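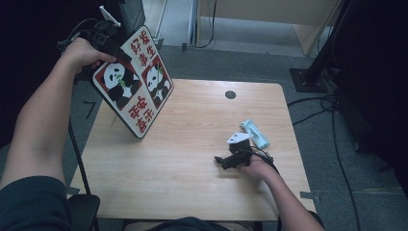
Figure 6. A decorative card with two cartoon pandas in red-outlined diamond panels, the kind of printed design covered by our "paired motif" category.

4.2 Paired motifs and the pull of the diamond

We now turn to the part of the survey that surprised us most. Of the 1479 printed household items cataloged in the Midavside collection, 660 carry an animal, and the animal that keeps coming back in twos is the panda. Cats show up alone, curled on a cushion or staring out of a window. Birds come in flocks. Pandas come in pairs, and very often each one gets a panel of its own (Figure 6).

Why would a designer give two animals separate panels when they could easily share one? Apolinar Alvarado, who coded the first half of the collection, suggested an answer that we have come to like a great deal. A panel works a bit like a window. Put two windows side by side and the eye starts hopping between them, looking for what is the same and what has changed. The animals may be doing the very same thing, such as eating, and still the small shifts in height or pose are enough to keep a viewer going back and forth. We think this is a lovely and underrated trick, and it costs the printer nothing.

The diamond is worth a closer look too. A square panel sits quietly on its flat side. Turn it onto a corner and it suddenly has a top, a bottom and two points that reach out toward its neighbors. Older pattern books in the collection use the diamond mostly for flowers and written characters, and the move to cartoon animals comes late, in the cheap gift goods that make up the Skukow donation. Those pieces were never meant to last (many still have price stickers on them!), and we are very lucky that somebody put them away in shoeboxes.

Color follows the same plain logic. A panda is black and white, so almost any outline will stand out against it. Red is the favorite in our sample for diamond panels, with gold a distant second. Add a little green for the bamboo and the whole design can be printed with a very short list of inks. Rocío Villaseñor compared these pieces with order sheets from the Maldonado print shop and found that short ink lists were asked for by name, usually on small runs of 500. One clerk had written "red, green, black, no more" across the top of a sheet in pencil. It is hard to imagine a clearer design brief.

We also noticed how rarely the bamboo is left out. A bear on a plain background could be mistaken for another bear, at least by a small child, but a bear chewing leaves is a panda at once. The sprig does the work of a label. In the Varkex greeting cards, where the drawing is at its simplest and the faces are hardly more than a few round patches, the sprig is sometimes drawn with more care than the animal holding it.

There are limits to what we can say. The collection leans toward items that people chose to keep, and a cheerful pair of pandas may simply have had a better chance of surviving than a dull border of leaves. Dates are also thin for the gift goods, and we have left undated pieces out of the timeline in Section 5. The link between pairs and panels held up well when Villaseñor recoded the Skukow material in January without seeing the first set of labels. She and Alvarado disagreed on six pieces, all of them showing a parent with a cub, which one coder had counted as a pair and the other as a family group.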